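How to Check a Small Rental Flat Before You Make an Offer

Last updated May 18, 2023

Many new investors write to me with the same problem. They found a flat, the price looks good, the agent says that three other buyers are interested, and now they must decide fast. I bought my first flat in Sarnham in exactly this way and I paid too much for it. After that I made myself a procedure, and I still follow it for every purchase. It takes one evening at the desk and one visit.

What you need: the listing, the last two statements from the building management, a calculator or a spreadsheet, and a telephone.

Step 1. Find the real rent

Do not use the rent from the listing. The seller often writes what he hopes for, or what one tenant paid in a very good year. Look for flats in the same street or the next one, with the same number of rooms, and write down the asking rents. Then call two letting offices and ask what such a flat was rented for last time. People are usually friendly when you tell them you may need a manager later.

When I looked at a flat in Kostby in February, the listing promised a rent which I could not find anywhere in the neighborhood. The letting office, Makowska, told me a number that was 153 lower per month. The whole calculation changed with this one call.

Step 2. Write down all the monthly costs

Take the management statement and go through it line by line. You want to separate what the tenant pays and what stays with you. Typical costs that stay with the owner are the administration fee, the repair reserve, the insurance of the building, and the property tax. In my Kostby case these were together 177 per month. The listing mentioned only 46, which was the administration fee alone.

Add one month of empty flat per year. Maybe you will not need it, but I have never regretted to have it in the spreadsheet. If you plan to use a manager, add his fee also, even if you want to do the work yourself in the beginning. Your time will be shorter than you think.

Step 3. Calculate before you visit

Now take the real rent, subtract the costs from step 2, and subtract the loan payment. I keep my numbers in Priseo, but a sheet of paper does the same job. Make the calculation two times: once with the interest rate that the bank offers you today, and once with a rate that is two points higher. If the second result is a little negative, you can still continue. If the first result is negative, stop, and do not go to the visit. It is much harder to say no when you have already stood in a nice kitchen with sun in the window.
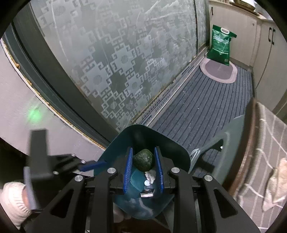

Step 4. Visit slowly

Ask for 30 minutes alone with the flat, or at least for an agent who is willing to wait in the hallway. Open every window and every tap. Look under the sink and behind the toilet. Put your hand on the outside walls, especially in the corners and behind furniture, and smell the closets. Check how old the boiler is – there is almost always a plate with the year.

Then go to the cellar and the stairs. The common parts show you how the owners live together. Broken mailboxes and old notices on the wall usually mean that decisions in this building take a long time, and you will be one of the people who wait for them.

Step 5. Read the minutes of the owners' meetings

Ask the agent for the minutes of the last three years. If he says they are not available, ask the building management directly. You are looking for big works: roof, elevator, heating, facade. A new roof that was decided but not yet paid can cost you more than everything you negotiated on the price.

Step 6. Set your highest price and write it down

Go back to your calculation and put in the repairs you found. Change the purchase price until the result is acceptable for you. This is your limit. Write it on paper with the date, before you speak with the agent again.

Make your first offer in writing and give short reasons for it: the real rent, the boiler, the planned works. Sellers do not like a low number, but they accept it more easily when they see where it comes from. If the answer is above your limit, thank them and leave your phone number. With the Kostby flat I waited for several weeks before the agent called back, and then we spoke about the price in a different tone.

Keep the paper with your calculation also when you do not buy. You can use the rents and the costs again for the next flat in the same area, and step 1 will go much faster.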